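设备预算记录，六月，下午

接上一页。Dima 要我把手持夹爪的补购单独列一栏，与机械臂那栏分开，原因是两笔钱走的科目不同。下面按这个口径重写，旧表作废。

一、夹爪

现用的一对继续用，本期再加一对，仍从 Verneo 订。单价 1,439，不含税，不含指尖。软指按耗材走，不进设备科目。Bustora 的报价低一些，但底座尺寸不同，标记块要重做，标定也要重跑，折成工时后差价基本没了。Siham 同意不换。

待确认：
标记块是否随机附带，还是自己打印粘贴。
线缆长度。现有的线拖到地面，转身时要留意，希望新的加长，或改成从背后走线。
交期。Verneo 口头说四周，没有书面。

二、机械臂

Wiklow 的小臂整套 3,420，含控制箱，不含安装板。Elie 倾向直接买，我倾向先租一个季度。理由写在这里备查：手持采集的数据还没攒到能看出训练效果的量，臂到了也只能先放着。Elie 的意见是租金三个季度就抵掉大半台，而且 Farah 项目下半年必须上真机。两种方案各做一版表，交 Maysoun 定。

三、零碎

扎带、线槽、备用插排、地面胶带合并为一项，留 300。Dindo 提出再加一块显示器支架，暂列待议。存储盘上次报少了，这次按超过 2 块的量询价，具体数等 Dindo 统计完单日数据量再填。

四、场地

不另租房间，白板前这块地方继续用。桌子不买新的。若机械臂进场，桌腿要先加固，或者换成落地底座，底座的钱目前哪一栏都没有，需补。供电也要重算，墙边那组插座能不能再带一个控制箱，问物业要线路图。

五、备忘

夹爪和头部视角的时间同步仍有偏差，Siham 在查。如果最后结论是要加硬件触发，预算里得多一行，金额未知，先空着。
采集员手套不列，各组自理。
上期有一笔运费记在耗材里，应转到设备，转完通知 Maysoun。

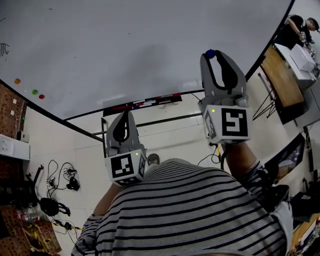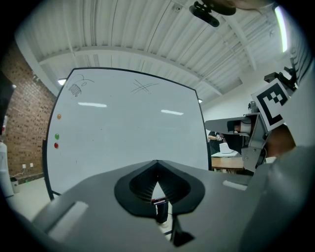

白板前的采集工位，前一张为头部视角，后一张为夹爪视角。

未完：Verneo 书面交期，Wiklow 租赁条款，底座报价。Elie 去催前两项，底座我来问。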